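## Sedero hand-held gripper: FAQ

**Which pads ship with it?**
Wedge pads, one per finger. Flat pads are a separate order.

**How many trials per pad type?**
20 on soft surfaces, 20 on a tabletop. Discard the first 3 after any pad change.

**Does a mattress count as a soft surface?**
Yes. Start with the fingers fully open. 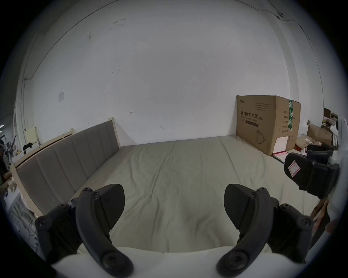 Bernice Ansah found that the wedge pads drift out of line after almost 385 cycles and would check the screws sooner.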